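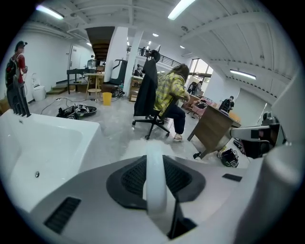 White acrylic bath on the main floor, with the toilet and wooden steps further back.

Frequently asked questions - Matheson Street floor

Brindovach Household Reuse sells second-hand bathroom fixtures and furniture. Last updated January 7, 2026.

Do I need an appointment?

Not to browse. Book ahead if you want help measuring a bath or loading one, or if you are dropping something off.

How big is the floor?

1,986 square feet, with a mezzanine above. It is bare concrete and can be cold underfoot in winter. The white columns are structural, so the layout is arranged between them and it changes when larger pieces come in.

Are the fixtures connected to water?

No. Baths, toilets and sinks are display pieces and none of them are plumbed in. Please don't use the toilets. The customer washroom is beside the front desk.

Can I climb into a bath to try it?

Yes, with your shoes off. Ask someone to check that it is sitting level first. Children can try one too if an adult stays with them.

Is the bath at the top of this page acrylic?

Yes, white acrylic with a glossy finish. It has a small round chrome drain fitting on the inner side wall. Dimensions are on the tag, and we can read them to you over the phone.

How should I clean an acrylic bath?

Warm water, a soft cloth and a bit of dish soap will do for most of it. Skip scouring powder, steel wool and anything containing acetone. Light scratches can usually be polished out with a kit from the hardware store. Deep ones need a filler in a matching white, and matching white is harder than it sounds.

What should I measure before buying a bath?

The length and width of the space, wall to wall, and the depth you need at the drain end. Then measure every doorway and turn between your front door and the bathroom. Most of our returned baths fit the bathroom perfectly well and got stuck in the hallway.

Do toilets come with a seat and lid?

Most do. If the seat is missing the tag says so. We don't supply wax rings or bolts with any used toilet, and we suggest buying those new. Bring your rough-in measurement, taken from the finished wall to the centre of the floor bolts.

Are the two low wooden steps for sale?

No, they stay at the white door. We do get step stools in from time to time.

How do I tell if a wooden stool is sound?

Put it on a flat floor and press on the seat from each side. On a round stool with splayed legs, check the joints where the legs meet the seat and then where the footring meets the legs. A slight wobble at the footring can often be fixed with wood glue and a clamp. A crack running into a leg joint is a different matter, and we don't put those out.

What about tables?

Turn them over if you can, or ask us to. Thin-legged tables are fine as desks or for plants, but check that the fasteners are tight before putting anything heavy on top. Touch-up paint for black finishes is easy to find.

Do you sell buckets, bath mats and small things?

Sometimes. Small items go out as they arrive and we don't hold them. Plastic buckets are priced with the cleaning supplies. Have a look in the low cabinets as well, where the contents change often.

How do holds and deposits work?

A $50 deposit holds any bath or large piece of furniture for two weeks. It comes off the purchase price. After two weeks the piece goes back on sale and the deposit becomes store credit.

Do you deliver?

We use Goltik Cartage for local delivery. They quote by distance and number of stairs, and they will carry up to 400 pounds with a two-person crew. Cast iron baths may need an extra pair of hands, so mention it when you book. They bring items inside but don't install them or remove old fixtures.

Can you recommend an installer?

We don't make referrals. The Irkitz Home Repair board by the front desk has cards from local trades. Please check licences yourself.

Can I return something?

Within two weeks, with the receipt, in the same condition. Anything that has been installed or cut is final sale.

Do you take donations?

Yes - clean, dry and free of mould. Large donations are on pause until April while we clear space. Small furniture is still welcome.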